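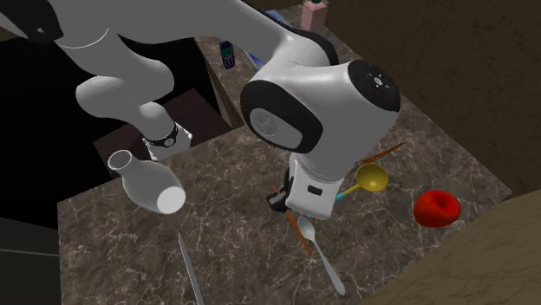 Indgate Brastus 4 Phone

The Brastus 4 is the new mid-range phone from Indgate. It replaces the Brastus 3 and keeps the same body size, so older Brastus cases still fit. The main changes are a larger battery and a second speaker.

The phone comes unlocked and takes two nano SIM cards. You can use one for work and one for home, or put a memory card in the second slot. Contacts and messages can be moved from an old phone by cable or over Wi-Fi during setup.

Battery life is rated at 43 hours of calls or 21 days on standby. Video and games will use it up faster. Fast charging needs the Indgate wall charger, sold separately. Other USB-C chargers will work at normal speed.

Colors: Slate, Sand, Gellwood Green
Weight with battery: 6.3 oz
Headphone jack: yes
Wireless charging: no
In the box: phone, USB-C cable, SIM tool, quick start guide
Item number: 948

Gellwood Green is sold online only and ships in November. Slate and Sand are in stock now.

The Saarinen folio case and the clear case are both listed under Accessories. The screen protector for the Brastus 3 does not fit this model, as the front camera has moved to the center.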